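A charity dinner with 80 seats and no auction

Joltness, the youth employment charity, held its winter fundraising dinner in December. It seated 80 people, had no auction and no celebrity host, and paid for a year of its bus fare fund. We spoke with the charity's director, who asked that the piece name the organization and leave her out of it.

The fare fund covers travel for young people between the day they accept a job and the day they get their first paycheck. Last year it paid for 1,473 trips.

"People picture the big barriers," the director said. "A lot of what we deal with is a kid who got hired and can't afford the bus for three weeks. The job is there. The paycheck comes later."

She started at the charity seven years ago, when it worked out of one room above a hardware store. It now runs in 19 high schools and has a weekly drop-in at the Hovari library branch.

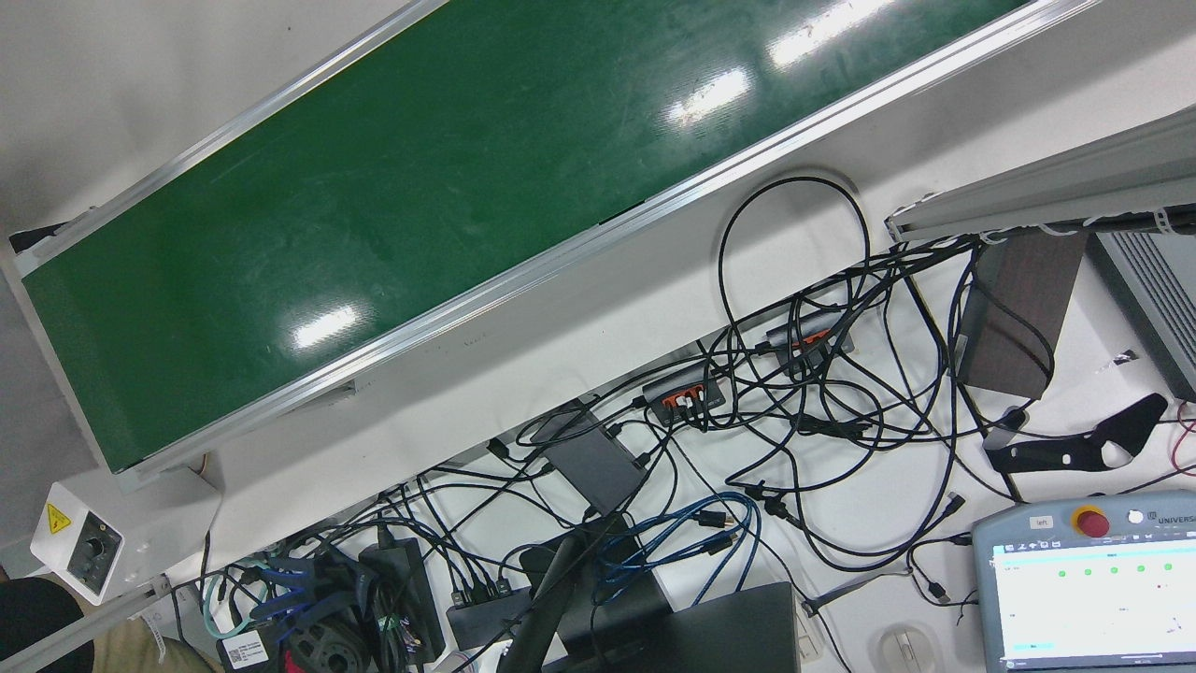
Why did you drop the auction?

"It took most of our staff time from September on, and the same few people bought everything. We asked them if they would just give the money. Most of them said that was fine."

The dinner was held at Parri Hall, which gave the room at its weekday rate. Tickets covered the food and the rent. Everything on top of that came from pledge cards left at each table, and guests could mail them back later if they wanted to think it over.

Three former participants spoke, each for a few minutes. The director said the charity pays its speakers and lets them read the invitation before they agree to anything.

"We used to hand them a script," she said. "It was a bad script. They all sounded the same. Now they say what they want, and one of them this year spent most of her time on what we got wrong with her application. I thought that was useful for the donors to hear."

What had gone wrong, she explained, was a form that asked for a parent's signature from applicants who were already adults. The form has been changed.
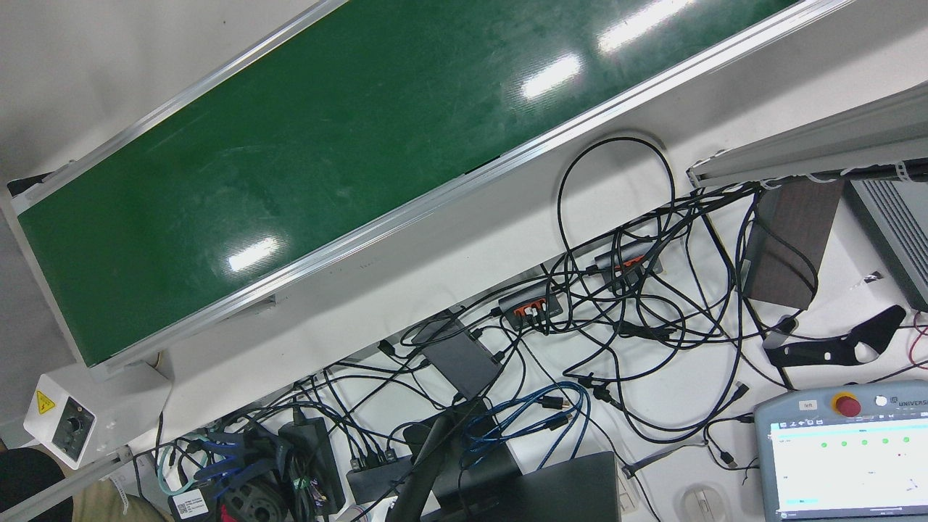
COMMUNITY & GIVING

The largest single pledge came from Volska, a regional food distributor that has hired from the program before. The director would not give the amount. She did say that the company asked for its logo on the menu and got it, and asked for a seat on the board and did not.

"They took it well," she said. "They still sent the check."

She is less sure about next winter. Bus fares in the county are going up, and the fund will cover fewer trips if the pledges stay level. She would like to add a smaller lunch in the spring for people who don't go out in the evening, with a lower ticket price.

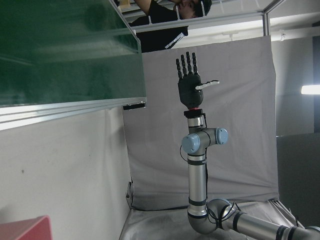 Page last updated: January 21, 2020

Asked what she would tell another small charity planning its first dinner, she talked mainly about chairs. Parri Hall charges extra to set them up, and the quote had left that out. "Get the whole bill in writing," she said. "Then call and ask what isn't on it."

Applications to the fare fund are open all year through school counselors or at the Hovari drop-in. Applicants need a job offer letter and a start date.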